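Workshop notebook, December -- the Marchuk three-speed, rear hub and brakes

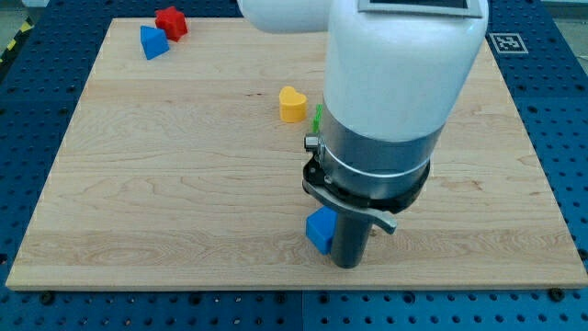 Started at 4 in the afternoon. The bike is the green Marchuk city frame, number 2386 stamped under the bottom bracket. It was in the shed of my wife's uncle for many years and he gave it to us with the condition that we don't throw it away. Wing-yan wants it for the ride to the station, so it has to be reliable before it has to be pretty.

State when it came in: both tires cracked on the side, chain brown and stiff in several links, saddle good, rear hub gives first and third gear but in second the pedals spin free. Front brake works a little. Rear brake doesn't work at all, the cable is rusted inside the housing.

Chain first. I put it in the solvent over lunch and thought maybe it can be saved, but three links still don't bend by hand. Not worth it. New chain from the drawer, cut to the same number of links as the old one. With the new chain the wheel sits a little more forward in the dropout than before, so the old one was stretched quite a lot.

Hub. I didn't want to open it before trying the easy things. The indicator chain was screwed in only half way, the rest of the thread was full of old grease. Cleaned it, screwed it in until it stops, then back half a turn so that it can follow the cable. Adjusted in second gear as the Mumness sheet says (our copy is in the blue folder, page 5, the drawing is better than the text). After this second gear was there, but it slipped when I stood on the pedal with the brake held. One more turn of the adjuster and it holds. I did the test maybe ten times with each leg.

Note for me: the lock nut must be tightened while holding the adjuster with the other hand. I forgot it and had to do the adjustment twice.

Oil: a small spoon of light oil through the cap. The hub was completely dry, you could hear it. It makes a nice tick now in third. I left the bike on its side for half an hour and then wiped what came out, it was black. Put in a second spoon.

Bearings on the left side were loose. Took the cone out, and there is a track worn in it but no holes. I think it is good for one more winter. New balls, new grease, closed it so that there is a very small play before the axle nuts are tight and none after. If somebody finds a cone for this hub please buy two, I have asked at Lenden and they don't keep them anymore.

Brakes. Rear cable and housing replaced. I made the housing too short the first time -- it pulled when the handlebar was turned all the way to the left -- so there is now a good piece of 60 cm in the box of leftovers. The pads are Pleverum, the long type. They were shiny and hard as plastic, sanding helped at the front but not at the rear. New ones at the rear only. The rims are steel, so it will never brake well in rain and Wing-yan should know this before the first wet morning. I will tell her again.

Rear wheel was out of true by 4 mm, mostly on one side near the valve. Two spokes had nearly no tension. Brought it to less than 1 mm and stopped there, the nipples are old and one already made a bad noise. Dripped some oil on all of them from the rim side for next time.

Tires: not done. I ordered the wrong size. The old size on this bike looks like the common one when you read it fast, but it is different by several millimeters at the bead and the new tire simply falls off the rim. Wrote the correct number with marker on the inside of the shed door. The wrong ones are for whoever has a normal wheel.

Rode it up and down the street on the old tires, slowly. Gears fine. It pulls a bit to the right when I take the hands off, could be the fork or could be the tire. I didn't measure yet.

Remark from Wing-yan Tsai, written here so it isn't lost: the handlebar is too far from her, and she prefers a bell that works with the thumb. Stem can go up 3 cm, I checked the line.

Still to do
Tires and rim tape, correct size
Check the fork with the string
Raise stem, grease it before
Bell
Front light bracket is bent, maybe use the one from the old blue bike
Ask about the cone again

Used today: one chain, one brake cable, housing, one pair of pads, balls for the left side. Please somebody write cable ends on the shopping list, I took the last.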